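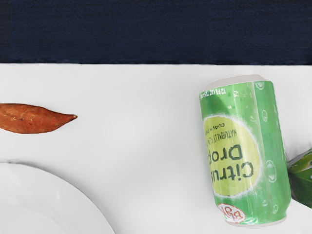 Skirnberg, December

Figure 4. White tabletop with sweet potato at left, dark navy background. Computer rendering.

4. Reconciling airframe hours

4.1 The problem of the missing book

A retired military trainer that passes into private hands is supposed to bring its airframe logbook with it. In the registers examined for this study that was often not the case. Of the 40 aircraft in the sample, only eight had an unbroken run of books from delivery to the present operator. A further 14 had one gap that could be bounded on both sides by a dated entry. The rest had more than one gap, or a gap with no reliable entry on one side of it, and are treated separately in 4.4.

The gaps cluster at two points. The first is disposal, when a service sold aircraft in lots and the paperwork was boxed by lot. Several operators reported receiving the books of a neighbouring airframe, and in one case the mistake was carried forward for three owners before a wing change brought the serial numbers together on the same bench. The second point is the start of a long restoration, when an aircraft is stripped and the parts go to different shops. Books tend to travel with the engine, as the engine shop is the first to ask for them, and they don't always come back.

Operators care about the total because fatigue limits on the wing attachment fittings are set in flying hours. An aircraft with an understated total may be flown past the point where the fittings should have been inspected or replaced. An overstated total carries no direct safety penalty but can ground an aircraft early, and for a small organization that sells passenger flights over a short summer season the cost is considerable.

4.2 Sources used

Four kinds of record were used to fill gaps, in the following order of preference.

Unit flying returns were the best of them. Where they survive they give hours by airframe for each month, signed by the engineering officer. They were compiled from the same daily sheets as the logbook and agree with it closely wherever both exist. Their weakness is that an aircraft on loan to another unit may be missing from both returns, and this has to be checked against the movement cards.

Engine logbooks came next. An engine book records the airframe in which the engine was installed and the hours run in that installation. Hashemi, which overhauled many of the engines in the sample, kept its own copy of the incoming book for each job, and these copies filled gaps for several aircraft whose originals are lost. Engine hours include ground running, so they overstate flying time. The correction is described in 4.3.

Component cards for propellers, undercarriage legs and fuel pumps were used where neither of the above was available. A single card is poor evidence. Two or more cards for different components fitted over the same period are much better, provided they were filled in by different hands.

Pilots' personal logbooks were used last. They are attractive documents and are often the first thing an owner will produce, but a pilot's book records only that pilot's flights. It can establish that an aircraft was flying on a given day. It can't establish that it wasn't, and it gives a minimum figure only.

4.3 Correcting engine hours

Ground running was estimated from the eight complete aircraft, for which airframe and engine books could be compared over the whole service life. The ratio of engine time to airframe time was found for each installation and then averaged by role, with training units kept apart from communications flights and storage units. Training units show a higher proportion of ground running, mostly from student start-up practice and from engine checks after minor defects. Storage units show the highest of all. Engines there were run at intervals to keep oil through them, and the aircraft seldom left the ground.

The ratio for the appropriate role was applied to each gap. Where an aircraft changed role within the gap, the movement card was used to divide it. If the card was also missing the lower correction was applied, which leaves the resulting airframe total on the high side.

The aircraft known in the survey as Jistus, after the name painted on its cowling by a previous owner, shows how this works. Its owner had been carrying a total taken from the sale advertisement, and no one had been able to trace where the advertisement got it. The first airframe book ends in the middle of a page, with the last entry initialled in the usual way, and the second begins with a brought-forward figure that has been written over. Two engine books cover the interval. The Hashemi copy of the first of these gives the date of removal, and the unit return for the same month gives the airframe hours. Working forward from the return, and applying the training ratio to the second engine, the reconciled total came to 1885 hours. The overwritten figure under ultraviolet light is consistent with this, though the final digit can't be read.

4.4 Aircraft with more than one gap

For aircraft with several gaps the same steps were followed, but the errors add up and a single total would suggest a confidence we don't have. Upper and lower totals are given for these in the appendix. We recommend that inspection intervals be worked from the upper total in every case. Grudance, which maintains the largest group of aircraft in the sample, had already adopted this practice before the survey, and its inspection records were the easiest to use - each carries a note of which total was assumed and why.

Stela Căpraru has argued, in comments on a draft of this section, that the upper total penalizes owners who have kept poor records inherited from someone else. We accept the point but see no workable alternative. Fittings can be examined directly by eddy current methods, and an owner who thinks the upper total unreasonable may choose that route, although a clean inspection result doesn't tell us how many hours have been flown and shouldn't be used to revise the total.

4.5 Checks between readers

All books were read by one of the authors and a sample of pages was read again by Delia Chiriac without sight of the first reading. Most disagreements were over the figures one and seven, and over entries in minutes that had been carried into a column ruled for decimals of an hour. The second kind is the more serious. It occurs in runs, usually beginning when a new clerk takes over the book, and the running total drifts until someone at the next major inspection adds up the page again. Where a run of this kind was found, every page in it was recalculated from the individual flights and the corrected figure carried forward. The original entries were left as they stand in the transcripts, with the corrections in a separate column.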